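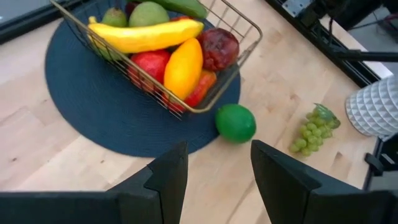

Re: [grusteo-users] instance masks behind wire, release 6 candidate
From: Noemi Kapoor
To: grusteo-users

On the 4:10 pm message, Kwame Quartey wrote:

> The new mask head handles the fruit basket fine. I ran it over
> 3,246 wrist frames from the Haverford logs and the mean overlap is
> well up on the September build. The occlusion problem is basically
> closed as far as I'm concerned. I'd like to make it the default and
> drop the depth fallback, which costs us up to 200 ms a cycle and
> which I don't think anyone will miss.

I would miss it. Please don't drop it yet.

My trouble is with the mean. Most of the pixels in those frames belong to things that were never hard. A lime on the table next to the basket gets a clean mask from any model we've shipped in the last two years. So do grapes lying out on bare wood. Put enough of those in the average and you can hide a lot of bad behavior behind the wire.

What I want to see is the score on objects with rods crossing in front of them, reported separately. When I did that on my own subset of 2,200 frames, the new head was better on the top layer and slightly worse on the bottom one. The usual failure is one fruit coming back as two or three instances, split along a rod. The grasp planner then picks the biggest piece and centers on that. You get a confident grasp on a third of a pepper, with a finger path straight through the basket wall.

Michalis said last week that the planner's collision check will catch this. Maybe. The collision check uses the same point cloud, and thin shiny rods are exactly where our point cloud has holes. I don't see how a check can reject a path through metal it has no points for. If somebody has a log where it did, I'd like to read it.

There's also the question of views. Everything in Kwame's evaluation is from the wrist, looking down into the open top. From the side it's a different problem: 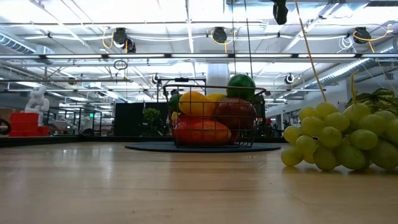

Side camera. Basket on the round mat, grapes in front on the right.

Look at the fruit low down at the front, pressed up to the wires. From this height every line of sight to it goes through the grid. The background isn't friendly either, with long ceiling lights, glass panels, and another dark frame standing right behind the basket. I asked for side camera numbers in the Balley thread and got a link to the wrist numbers again.

I'm not against the new head. The top-layer results look real and I'd turn it on behind a flag tomorrow. But "basically closed" is a strong thing to say about one basket style, one table, and a script that averages over everything in view.

So, before the default changes:

 - per-object scores, split by whether wire crosses the object
 - a count of split instances, old head against new
 - the same again for the side camera
 - one full run with the depth fallback off and the planner logging every path it rejects, with the reason

The first two are small changes to eval_masks.py and I can send a patch. The last needs time on the arm, so Otis would have to say when.

As for the cycle time, has anyone profiled the fallback? When I looked, a good part of it was going into copying the cloud twice. I'd try fixing that before deleting the one piece that doesn't depend on the masks being right.

Costel, you wrote the original copy code. Was the second copy there for a reason, or can I take it out?

Noemi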